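Unit 6 – Equipment Rooms: Space, Airflow and Cable Entry
Course notes, Building Services II
Instructor: Marjatta Rissanen

6.1 Scope

These notes cover small equipment rooms in office and school buildings. Large data halls are treated in Unit 9. Read sections 6.2 to 6.5 before the lab. Section 6.6 contains the worked problem, and the drawing conventions are the same as in Unit 4.

6.2 Terms

Equipment room: an enclosed space that holds network, telephone or control equipment serving more than one floor or department.

Footprint: the floor area covered by a cabinet with its doors closed. The footprint doesn't include door swing or service clearance.

Service clearance: the floor area that must stay free so that a person can open, reach and remove equipment.

Sensible load: the part of the cooling load that changes air temperature. Electronic equipment produces sensible load almost entirely. Latent load in an equipment room comes from people and from outside air, and is usually small.

Bypass air: supply air that returns to the cooling unit without passing through any equipment.

Recirculation: warm exhaust air that re-enters the equipment intake.

Bypass and recirculation are often confused in student reports. Bypass wastes fan energy and lowers the return temperature. Recirculation raises the intake temperature and is the more common cause of equipment alarms. A room can have both at once, and most poorly arranged rooms do.

6.3 Layout

Layout starts with the door. The largest item that will ever enter the room sets the clear opening, and the path from the loading point to the room must be checked at every turn. At Arnby, the case study used throughout this unit, the room door was wide enough but the corridor turn outside it was not, and the cabinets had to be brought in on their sides and stood up inside. Uprighting a cabinet needs ceiling height greater than the cabinet height. The required height is the diagonal of the side profile, plus a margin for handling.

Clearances are measured from the most forward fixed part, including handles and cable guides. A common error is to measure from the cabinet frame. The same error appears at the sides, where wall brackets and vertical cable managers are added late in the job and take up space already assigned to something else.

Leave the front and rear of each row free over its full length. Columns inside a clearance zone are allowed only where no door opens against them. Mark door swings on the plan at full opening angle.
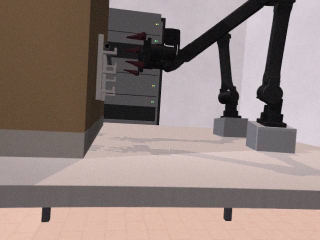
Side clearance gets less attention than front and rear, and the Arnby plans show the result. The first layout placed a storage cupboard directly against the end of the row, leaving no route for cables to turn from the overhead tray down to the cabinet. The second layout moved the cupboard but kept a wall-mounted manager in the gap. Anything with fingers occupies more width than its backplate suggests, as with the white rack on the side of the brown cabinet, whose row of short prongs projects to the right with a tall gray server cabinet directly behind. On a plan, draw such parts to the tips. Then add the bend radius of the largest cable on the outer side. If the result crosses into a door swing, move the manager and leave the door where it is.

6.4 Airflow

Treat the row as a wall between two volumes of air, one at intake temperature and one at exhaust temperature. Every opening through that wall is a leak. In order of usual importance the leaks are:

Unfilled positions in the front of a cabinet
Gaps between the mounting rails and the side panels
Open space under the cabinet
Gaps between cabinets in a row
The open end of the row
The space above the row

Blanking panels close the first item and should be fitted on the day the cabinet is populated. Brush strips close cable openings but leak slightly more as the bristles spread. Check them at each annual inspection.

The room airflow is found from

Q = P / (rho × c × dT)

where Q is the volume flow in cubic meters per second, P is the sensible load in watts, rho is the air density, c is the specific heat of air and dT is the temperature rise across the equipment. Use 1.2 for rho and 1005 for c unless the site is well above sea level.

Fan speed control changes dT. At part load many devices slow their fans and hold dT nearly constant. Older devices run at fixed speed, and dT falls with load. State which case you have assumed.

6.5 Cable entry

Size the entry for the final cable count and then check the fill. The limit used in this course is 40 percent of the sleeve cross-section. Above that, pulling tension rises quickly and the outer jackets are damaged at the sleeve edge.

At Arnby, the Tusus sleeve on the north wall carries 61 cables and the matching sleeve on the south wall carries 62. Both pass the fill check. Neither leaves room for the planned second phase – a third sleeve is shown on the revised drawing.

Fire stopping is done after the last cable is pulled and is redone after every later change. Record the product, the date and the person responsible on a label at the sleeve.

6.6 Worked problem

A room has a sensible load of 2353 W. The temperature rise across the equipment is 10 K. Find the required airflow.

Q = 2353 / (1.2 × 1005 × 10)
Q = 0.195 cubic meters per second

Repeat the calculation with dT = 8 K and compare the fan selection. Then assume that one fifth of the supply air bypasses the equipment. Divide the required flow by 0.8 to get the supply flow and state the new value.

6.7 Reading and submission

Yordanov, chapter on room layout, all sections except the appendix. The Vonatis selection tables are on the course page and are needed for the fan comparison.

Submit one plan and one page of calculations by Wednesday, October 18, 2023. Plans without door swings will be returned unmarked.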